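### 3.2 Refilling and reuse of household containers

Refilling was the most common form of reuse reported in both towns. Of the 200 households that returned a diary, 161 had refilled at least one container during the four weeks of the study. The containers were mostly ones that had come into the home holding something else. Few households had bought a container for the purpose, and those that had tended to be newer residents of Zekdale with no shed or garage in which old ones might pile up.

We asked people to record the container, what it first held, what it held now and where it was kept. The last of these proved the most useful. Containers kept in the kitchen were refilled often and with the same product each time. Containers kept in the laundry or under the bathroom sink were refilled less often, and their contents changed more. In Utitz, where many homes have a separate laundry, the second pattern was stronger.

Labelling was poor in both places. Diary keepers often wrote that they knew what was in a container by its colour or by the shelf it sat on. One woman in Utitz kept two of the same shape side by side and told them apart by a rubber band. Her adult son, who visited during the second week, was given written directions. Similar habits have been noted in studies of pantry storage, where the position of an item does much of the work that a label would otherwise do (Khoury and Perić, 2014).
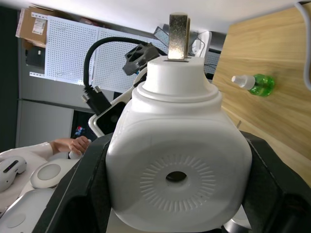
The shape of the neck mattered more than we had expected. Households gave up on a container when it was hard to pour into, even if it was otherwise sound. Wide necks were favoured for powders and narrow ones for liquids, but a fair number of people used a funnel or a cut-down bottle for everything. Closures were the usual point of failure. Where a diary gave a reason for throwing a container out, a lost or cracked cap came up more often than any fault in the body.

Colour was mentioned less than shape. White and clear containers were both kept, for different reasons. Clear ones let people see how much was left. White ones were thought to look tidier on an open shelf, and several people moved them to the front when guests were coming. Surface pattern was mentioned only in connection with grip, mainly by older diary keepers who had trouble holding smooth plastic with soapy hands.

Cost was a weaker motive than in the earlier Sfeir survey, which covered 373 households and relied on a single doorstep interview. Part of the gap may come from the method. People asked on the doorstep why they reuse a container are likely to give a reason that sounds sensible, and saving money is an easy one to offer. The diaries show refilling tied to routine. It was done on shopping days, or when a visitor was due, or when a cupboard was being cleared for some other purpose. Yammine (2016) reports much the same for glass jars.

We also looked at how long containers stayed in use. The diary could not measure this directly, so we asked for an estimate at the closing interview. Answers were rough, and about 75 households could not give one at all. Among the rest, the longest-kept containers were nearly always in the laundry. Several had moved house with their owners, and two were said to have belonged to a parent.

The council refill station in Zekdale opened in August, after the diaries had been collected, and its effect is not covered by these data. Households in Utitz had no such service and bought their refills from the supermarket or, in a few cases, in bulk with neighbours. Section 3.3 deals with these shared purchases and with how the product was divided once it reached the street.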